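Soriton Hall Users' Association
Minutes of the general meeting held 24 December 2023, main hall, Soriton

Meeting opened at 10.05 am. The chair welcomed those present and thanked them for coming in on Christmas Eve. The meeting had been put off from the week before when the power went out.

Apologies
Apologies were received from the playgroup and from the Drovivden Road residents. The garden club sent a written report in place of a delegate.

Minutes of the previous meeting
The minutes had been circulated by email. One correction: under "Car park", the words "north gate" should read "south gate". Accepted as corrected.

Business arising
Car park. The potholes near the south gate have been filled by the council. The line marking has not been done. Secretary to write again in January.

Noticeboard. The new glass has been fitted. The lock is stiff and needs graphite. The craft group offered to see to it.

Front steps. The handrail is still loose on the left side going up. It was agreed that this has gone on too long and that a handyman should be paid to fix it. The playgroup has asked that the work be done outside its hours.

Finance report
The balance in the working account stands at $1,391. All accounts are paid up to date apart from the water bill, which arrived after the report was prepared. Hire income was down on the previous quarter, mostly on account of the dance class moving to the school for its end-of-year rehearsals. The dance class has confirmed it will be back.

There was discussion about whether bonds should be held in a separate account. The bank charges a monthly fee on a second account of that kind and the meeting did not think it worth it. To be left as is.

Report accepted.

Correspondence
In: Council, regarding the food safety inspection of the kitchen. Insurer, renewal notice. Ivham Choir, asking to use the hall for an extra evening before its autumn concert. A letter of thanks from the family who held a wake here.
Out: Council, regarding line marking. Masilela Plumbing, accepting the quote for the hot water service.

The choir's request was approved at the usual rate, with the piano to be moved back against the wall afterwards.

Kitchen
The council inspection went well. The inspector asked for a thermometer to be kept in the fridge and for the cracked tile behind the sink to be replaced. Both are in hand.

Members had asked for a smaller cooker for groups that don't want to light the big stove. A green electric pot with a glass lid is now on the kitchen bench. It is for all hirers and should be wiped out after use. It is not to be taken home.
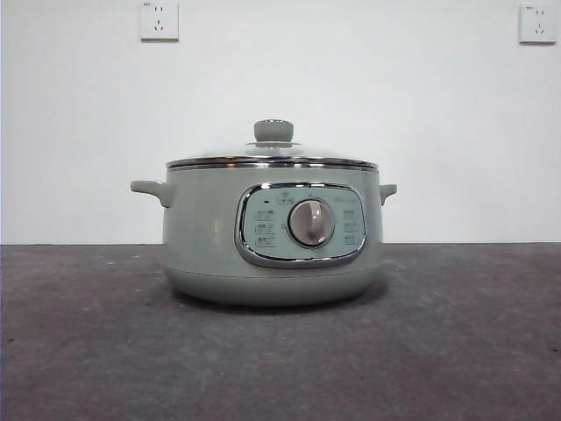 Hot water service
Masilela Plumbing has quoted $600 to replace the valve and relief line on the existing unit. A full replacement would cost a good deal more and the plumber thinks the present unit has some years left in it. The work will take most of a morning, and the water will be off to the whole building while it is done. The seniors' lunch has been told and will use urns filled the night before.

Moved and seconded that the quote be confirmed and the work booked for January. Carried, two abstaining.

Hall floor
The floor was last sealed before the blinds went in and is wearing badly in front of the stage. The badminton group says the surface is now slippery in places. The dance class would like it left a little dull and does not want a high gloss finish. It was pointed out that the two can probably both be satisfied with a satin sealer.

The floor needs to be clear for four days. The only gap long enough is in the school holidays. Secretary to get prices, including one from the firm that did the Drovivden hall, and report back. In the meantime hirers are asked not to drag tables — the trolley is under the stage and there is no excuse for not using it.

Bookings and keys
Two keys have not been returned by past hirers. After some discussion it was agreed to change the lock on the side door only and to issue new keys against a signature. The front door will stay as it is.

The paper booking book will be kept going for another year. A member spoke in favour of an online calendar and offered to set up a trial copy that people can look at. Bookings will still have to be made by phone or in person.

Seniors' lunch and breakfasts
The lunch will take a break over the holidays and start again when school goes back. The breakfast morning was popular and will be held again. Eggs were supplied by members with hens, and more are welcome so long as they are clean and dated on the carton. 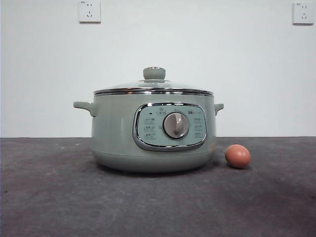 Toast was slow as the old toaster does only two slices at a time, and people were still being served when the craft group arrived to set up. The next breakfast will start half an hour earlier. The craft group asked that chairs be stacked in the store room and not in the corridor, where they block the way to the toilets.

Garden club report (tabled)
The bed along the fence has been mulched. The tap near the shed drips and needs a washer. The club asks that cars not be parked on the grass strip, as the new trees have been staked there. Watering over summer will be done by roster and there are still gaps on it. The sheet is on the noticeboard.

General business
The rubbish bins were left out twice this month. The last hirer on bin night is to put them out and the first hirer the next morning is to bring them in.

The heater in the small meeting room smells when first turned on. To be looked at before winter.

A request for a second coat rack was held over.

Next meeting
To be held in the small meeting room in January, date to be advised once the plumbing work is booked.

Meeting closed at 11.20 am.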